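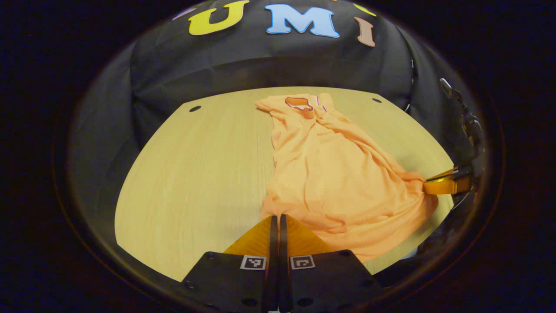 The Elard 104 is a wood-topped table made for sorting and folding clothes. It is the table we sell most often to people setting up a laundry room at home, and it also goes into small apartment buildings, guest houses and dorms where the machines are shared. The top is light blond wood with a fine, straight grain and no pattern to compete with what is lying on it. An orange T-shirt dropped across the right side, still bunched up, leaves most of the left half clear, and that clear half is where the folding gets done. There are two small round holes in the top, toward the back, one near each corner. They are part of the table and are found on every Elard 104.

Item: Elard 104 folding table
Made by: Galtareck
Top: light wood, clear finish
Base: steel, gray
Seating: none supplied
Assembly: required
Warranty: 2 years
Price: $195

In stock. Ships flat in one carton.

Overview

Galtareck has been making tables for laundry and utility rooms since 2000. The Elard is the plain one in the range. It has no drawer, no shelf and no hanging rail, and the top does not lift or fold away. It is meant to stand in one spot next to the washer and dryer and be used standing up.

Most people who buy it have been folding on top of the dryer or on a bed. A dryer top is often too high for a shorter person and it shakes when the machine is running. A bed is too low and the piles fall over. The Elard stands at the height of a kitchen counter, so a tall or short person can work at it for the length of a full load without leaning over much. Leveling feet under each leg take up the slope that many laundry room floors have toward the drain.

The top

The top is pale and even in color. Boards vary a little from one to the next, and the grain on your table may be tighter or more open than the grain on one you have seen in a store. We do not match tables for color. If you are ordering more than one for the same room, put them on a single order and the warehouse will try to pick them from the same run.

The finish is clear and low in shine. It is smooth enough that knits and fine fabrics slide across it without catching. We sand the edges by hand after the top is cut and once more after the first coat. Zippers, hooks and metal buttons can leave light scratches in the finish if they are dragged. These can be rubbed down with a fine pad and touched up with the finish pen listed under Accessories.

Light wood shows lint less than a dark top does. It does show ink, dye and rust. Do not leave a wet dark garment on the table overnight, and do not set down steel cans or hangers that have started to rust.

Please do not iron directly on the wood. The finish will cloud under a hot iron and the mark is not covered by the warranty. The Clurkex pad is made for this use and covers the working part of the top.

Using it

The way you work at the table is up to you, but most owners settle on the same routine. The basket goes on the floor on one side. Clothes are lifted onto that side of the table a few at a time, and folded pieces are stacked on the other. T-shirts are easiest if you start with the collar away from you, smooth the body toward the front edge, and then turn the sleeves in. Sheets and large towels will hang over. Fold these in half in your hands first, then finish on the table.

If two people are folding at once, pull the table out from the wall so that one can stand at the back. The base has no rear panel, so there is foot room on both sides.

Some owners use the table for other work between loads — wrapping parcels, potting plants, cutting out patterns. It is strong enough for all of these. For potting, put down a tray or a sheet of plastic. Wet soil will stain the wood if it gets into a scratch.

The base

The legs and cross rails are steel with a gray powder coat. The legs are bolted to the rails and the rails are bolted to the underside of the top through slotted holes. The slots let the wood move a little as the weather changes. Tighten these bolts until they are snug and no further. If they are forced, the top can bow.

A stretcher runs along the back near the floor. It can be left off if you need to park a rolling hamper under the table, but the table will sway more from side to side without it, and we suggest fixing the top to the wall with the bracket in that case. The bracket comes in the box.

The coating holds up well to damp. It will chip if it is hit with something hard, and bare steel in a laundry room will rust. Cover chips with any metal paint.

What is in the carton

Top
Four legs
Long and short rails
Rear stretcher
Leveling feet
Wall bracket and screws
Bag of bolts and a hex key
Printed instructions

You will also need a Phillips screwdriver for the wall bracket, and wall anchors if you are not going into a stud. Anchors are not supplied because the right type depends on your wall.

Assembly

Lay the top face down on a blanket or on the flattened carton. Fit the rails first, with the bolts loose. Add the legs, then the stretcher, and go around tightening everything once all the parts are on. Get a second person to help you turn the table over. Do not lift it by one end, as this puts the whole load on two legs. Set it in place and adjust the feet until it stands without rocking.

Check the bolts again after the first month of use. New tables settle a little.

Cleaning and care

Wipe the top with a soft damp cloth and dry it with another. A drop of dish soap is fine for grease. Do not use bleach, scouring powder or a steam cleaner. If liquid detergent is spilled, wipe it up the same day. Concentrated detergent dries to a film that softens the finish, and by then it takes a good deal of rubbing to get it off.

The finish can be renewed at home. Sand lightly along the grain, wipe off the dust, and brush on one thin coat of any clear water-based furniture finish. A table that gets daily use in a shared laundry room will want this sooner than one in a house.

Accessories

Clurkex pad — a padded cotton cover with a heat-resistant backing. It lies flat on the top and rolls up for storage. Machine washable. Pressing and light ironing only; it is too thin for a steam press.

Fallahi basket — a woven basket with two handles, sized to slide under the table with the stretcher fitted. Sold in natural and gray. The lining comes out for washing.

Finish pen — for small scratches and worn edges. Clear.

Spare feet — set of four. The same feet fit all current Galtareck tables.

Accessories ordered with a table ship in a separate box and may arrive ahead of it.

Delivery and returns

Tables leave the warehouse on weekday mornings. Orders placed before noon usually go out the next working day. The carrier will bring the carton to your door and no farther. Carrying it upstairs can be added at checkout in most areas. The carton is heavy and awkward for one person.

Please open it soon after it arrives and look over the top before you start putting the table together. If the wood is cracked or dented, keep the packing and send us a photo of the damage with your order number. We will replace the top alone if the other parts are sound.

Unused tables can be returned in their carton. We cannot take back a table that has been assembled unless it is faulty. The Clurkex pad can be returned if it has not been washed.

Warranty

The 2-year warranty covers the joints, the base and the finish in normal indoor use. It does not cover scratches, burns, stains, or damage from standing water. Tables used in coin laundries and hotels are covered for the base only. Keep your receipt, as the warranty runs from the date of purchase.

Common questions

Can I use it outdoors? No. The finish is not made for sun or rain. A closed porch is fine.

Will it fit over a front-loading machine? No. It is meant to stand beside the machines. The rails are in the way and the table should not be in contact with anything that vibrates.

Can I cut the legs down? You can, but the base will no longer be under warranty. The feet screw into threaded inserts at the bottom of each leg, and cutting the leg removes the insert.

Does it come in a darker wood? We made a walnut-stained version for a while. It was dropped in September. Spare tops in that color are gone.

Can I sit on it? It will hold an adult, but it was not made as a bench and we would prefer that you did not.

Do you sell the top without the base? Yes, as a spare part. Write to the parts desk and ask for the Elard 104 top. It comes with the slotted holes already drilled on the underside.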